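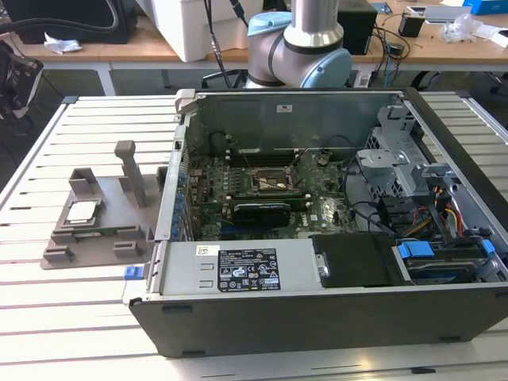 Drop the Trorneo jaws for the CPU step and go to suction, according to the comment left under my last entry, because parallel fingers eat up the clearance around the socket bracket. Fair point on clearance. Not convinced on placement, so both get a run.

9/8/23, gripper comparison, desktop bench

Tower on its side, panel off, socket open with the bracket up. CPU starts in the printed fixture left of the case. Same arm path for both grippers, same approach height, controller on Kaveck defaults.

Trorneo (two-finger): 50 tries. Pick from the recess is repeatable. On the way down the fingertips come close to the raised bracket, and the wrist has to yaw a few degrees to clear it. Release is clean.

Sesison (suction): 50 tries. Grips the heat spreader well, no clearance trouble. Rotation drifts during the move, worse at higher speed. Vacuum release lags the command, and the retract starts too early.

Log has 1,885 force samples for the jaws and 1,115 for the cup. The cup log stopped early, so don't compare averages yet.

To do: add a release delay for the cup, file down the jaw tips by 2 mm, rerun both. Memory modules stay in for now.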